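Bench notebook, sorting cell, December
Stititstead, back workshop

Kettle's on, it's 7:40 and I've got the place to myself until the early crew finish their toolbox talk, so I'll get this down while I still remember it.

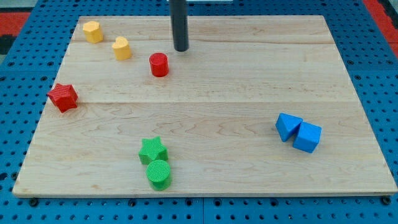 The job for this week is still getting the arm to push what it's told to push and leave the neighbours alone. Colour plus shape in the instruction, so "red star to the yellow heart" and so on, typed in by whoever's on the bench. It's a long way from the returns line, I know, but Saranya wants us to get the nudging right on toy shapes before we let it anywhere near customers' parts, and I've come round to her way of thinking (took me a while!).

Touching pairs are the pain. The blue cube and the blue triangle are the worst of the lot when they end up side by side, you ask for the cube and the triangle goes along for the ride. Same story with a green cylinder tucked in close to the green star. I tried coming in from the far side at a slower speed and it's better, though I want a lot more runs before I'd say so in front of anybody from Droken.

Tipped-over star: the model was trained mostly on upright ones. Leave it tipped when it happens, please. Don't reach in and fix it! Parts fall over on the real line too and we need the log to have some of that in it.

Log total is 2,612 pushes, of which 419 are marked "wrong block moved". I went through a handful of those over lunch and a few look to me like typing mistakes in the instruction, so the number will come down a bit once they're re-marked. Whoever does it, put your initials in the last column.

Now the people side, which I said I'd keep notes on as well.

There are 9 of us on returns sorting. When the Skurkeo trial was announced I reckon most of the crew assumed it was the beginning of the end, and the meeting didn't help, all slides and no answers. What's changed the mood is having folks in here taking turns at the bench. Three have been through so far. You sit down, type what you want, watch it have a go, mark it right or wrong, and after an hour you've got opinions. Good ones, too. One of the night shift pointed out that we never say "the red star" on the floor, we say "that one by the edge", and could it learn that? I've put it on the list for Urbonaitė, who are doing the language end.

The bit I don't love is that marking is dull. Really dull. On the line you're up and moving and having a yarn, and at the bench you're on a stool staring at a board of coloured blocks. My shoulders feel great and my brain feels like porridge. If the job is going to turn into more of this and less lifting, we need to sort out rotations properly, and the pay grade as well, as right now bench time is booked under "other duties" and that's not fair on anyone who's picked up the skill. I raised it with Saranya and she's taking it upstairs. Will chase.

Also, the older hands know by feel which returned parts are cracked. It's all in the fingers and the sound. Pushing things about with a rod won't get you that, and I'd like it written down somewhere official that inspection stays with people for the trial.

To do:
Re-run the touching pairs at slow speed, both approach sides
Re-mark the dodgy instructions
Check the board bolts before start-up
Ask for a decent stool with a back on it
Rotation draft to Saranya before the shutdown

Early crew's coming in now. More after smoko if the arm behaves.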